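Arm drops onto the block instead of stopping above it — lost my Z height?

Plarnbridge Makers forum > Workshop > Robots and motion

sundetti_dave
Started March 23, 2020

Right, I'm stumped and a bit rattled, so apologies if this rambles. I've got the arm doing a simple sorting job, picking up little coloured blocks and putting them down in groups by colour. It's been fine for weeks. Last night it went for a block, didn't stop at the approach height and just carried on down. It hit the block so hard that the block shot out sideways and landed behind the radiator, and the arm sat there pushing into the board with the motors whining until I got to the switch.

No error on the controller. None! It thought it was exactly where it should be. I re-homed it, ran the same program at 20 per cent speed and it was perfect, four times in a row. Went back to full speed and on the second go it came down too low again. Not as bad, but low.

I haven't changed the program. I did swap the gripper off and on again at the weekend to clean it. Any ideas?

kettlewell
Did you re-enter the tool length after you put the gripper back on? I've done exactly that. Took mine off, put it back, controller quietly went back to the default tool and everything was out.

sundetti_dave
Checked that first. Tool length is right, same number I've had written on the tape since October. And if it was that, wouldn't it be wrong every time, slow runs as well?

kettlewell
Fair point. Yes it would.

Catriona Jardine
It's slipping. Fine when slow, low when fast, no error, whining motors. If your joints are steppers without encoders, the controller has no idea it's lost steps, it only knows what it asked for. Or you've got a loose grub screw on the shoulder pulley, which looks exactly the same from outside. Put a pen line across the shaft and the pulley, run it fast, see if the line still matches up.

And please tell me you weren't reaching over the board when it came down.

sundetti_dave
I was not reaching over the board. I was, er, sitting fairly near the board.

Pen line's a great idea, will do it tonight.

morwenna77
Going to disagree with Catriona a bit. I'd look at the acceleration before I took anything apart. Everybody winds it up a little at a time because it looks nice, and one day the room's cold, the grease is stiff and it can't keep up. Halve the acceleration, leave the speed alone, run it for an hour. If it behaves, there's your answer and you haven't touched a screw.

Catriona Jardine
Halving the acceleration would hide a loose screw too, though. Then it comes back in a month with somebody's hand in the way. Pen line takes two minutes, do that first.

morwenna77
Do both then! I'm only saying don't strip the shoulder on a hunch. I did and it took me a fortnight to get it back to how it was.

edvin_s
Whatever the cause, you want something to stop it pushing. My old Zesent board had a current limit buried in the motor settings and it was set stupidly high out of the box. Turn it down until the arm can just lift its load, plus a bit. Then if it does come down on something it stalls and gives up. Edvin Sandberg, if anyone remembers me from the old mailing list.

sundetti_dave
Hello Edvin, I do remember!

OK, update. Catriona wins. Pen line on the shoulder pulley had moved after one fast run, you could see the gap from across the room. The grub screw was finger loose. I've taken it out, cleaned it, put threadlock on and left it overnight, and I've turned the current limit down as well. I also knocked the acceleration back a touch, so morwenna gets half a point.

Back to the sorting job at 20 per cent for now, with the gripper down at the blue cube and the greens, the red star and the yellows out on the board with it. 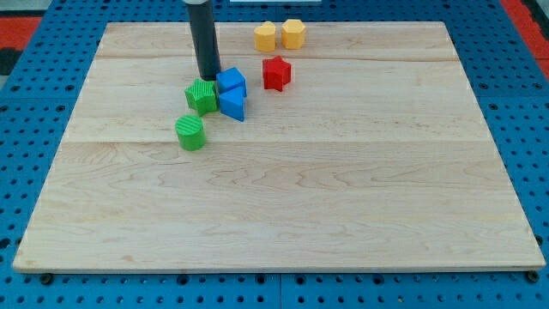 kettlewell isn't convinced that threadlock alone will hold. On those pulleys the screw bears on a round shaft with no flat, so it'll creep again however much goo you put on it. File a small flat where the screw lands, or get the clamp-type pulley. Kalogeropoulos used to do them in the right bore, might be worth an email.

Catriona Jardine
Agree about the flat. Just cover the bearing with tape before you go anywhere near it with a file, filings in there will ruin your week.

sundetti_dave
Hmm. I'd rather not file anything with it all still bolted up. I've emailed about the clamp pulley and I'll keep it slow until I hear back.

Also moved the stop button. It was behind the arm (I know, I know). It's now on the end of a long lead by my chair and I can hit it without leaning over anything.

morwenna77
Half a point, I'll take it. Redraw that pen line before each session and leave it on there for good. And did you ever get the block out from behind the radiator?

sundetti_dave
Not yet. Need a longer ruler.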